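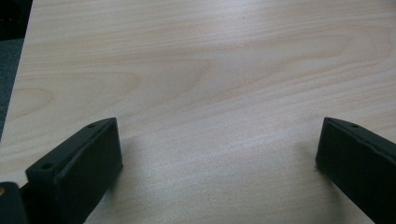
Flindari, which sells software for teaching machines to use their hands, has spent February paying people to sort candy. The company said it has now logged 2336 recordings of humans picking up small things and putting them down again, 558 of them involving sweets in wrappers. The rest cover less tempting objects.

The recordings are meant for Qudah, a learning system that copies what it is shown. Flindari's people hold a gripper in each hand and do the chore themselves, and Qudah is later asked to work out how it was done. The job ad described this as "skilled demonstration." It also mentioned free parking.

Sidra Gilani, who runs the sessions at the firm's Pundcombe site, said wrappers had been chosen for their bad manners. "A block is the same shape every time you meet it," she said. "Foil has been through things."
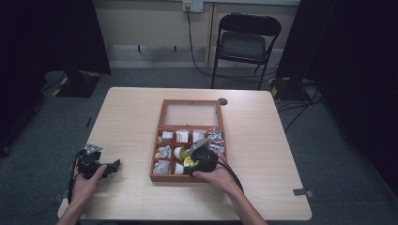

Two hand-held grippers, one over a compartment box and one beside it, at Flindari's Pundcombe site.

New demonstrators get 10 practice runs before anything is saved. Most use up the first few discovering that fingers they have relied on since infancy are now plastic and open the wrong amount. Gilani said former waiters tend to pick it up quickly, while surgeons have yet to apply.

Clumsy attempts are kept too, with a label saying so. Flindari argues that a system fed only perfect work has no idea what to do after a fumble – a position that has proved popular with the people doing the fumbling.

The firm would not say how well Qudah sorts candy at present. It did say that a trial with Flokent, a packing company that fills mixed gift boxes, is planned once another 3 rounds of recording are finished. Flokent currently has the work done by hand and said it was in no hurry.

Demonstrators are asked not to eat the materials. Gilani said stocks were checked at the end of each shift and that the figures were "broadly encouraging." The next round will use tea bags.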